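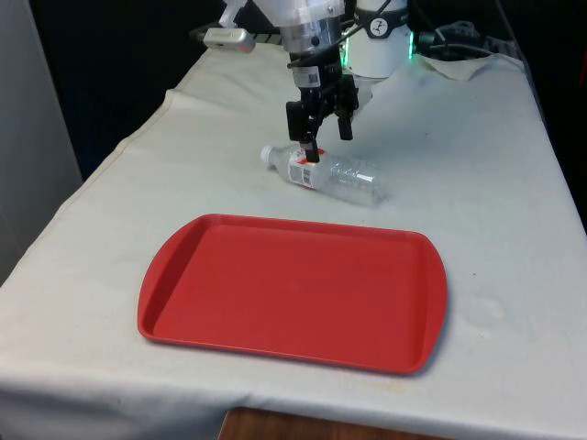
Sekis wrote back to our last report with one line: if people are saving money, why are so few of them renewing? Fair enough. We have spent this quarter trying to find out, and the answer isn't flattering.

Progress report, November
Carkthorpe co-payment help program, Grullulora sites

Enrolment
We signed up 200 people against a target of 600. The target was set before we knew how many residents already paid the lower concession price at the chemist. For them our card does nothing, and staff at the counter have started telling them so. I'd ask that the target be reset before anyone calls the program a failure, or a success.

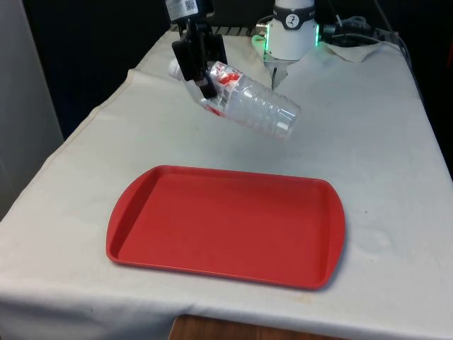
Red tray and water bottle, Grullulora.

Savings
The supplier's dashboard says members save 63 per cent on their scripts. I don't trust that figure. It compares our price with the full list price, which hardly anyone here was paying. We went through receipts from 20 members who agreed to share them. Most had saved a few dollars a month, and several would have done better asking for the generic brand. Blood pressure and cholesterol tablets showed almost no benefit. Inhalers did better.

Renewals
People gave us two main reasons for dropping off. The monthly fee comes out whether or not they fill a script, and the form has to be done again each time a dose changes. We have raised both with Benítez, who supply the card. They have promised a shorter form - they promised one last time too.

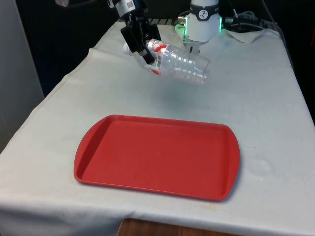
Until we see it, we have stopped handing out their flyers, and we'd prefer to hold the second payment for advertising as well. Some of it could pay for a pharmacist to sit down with members and go over what they take. The costing is attached.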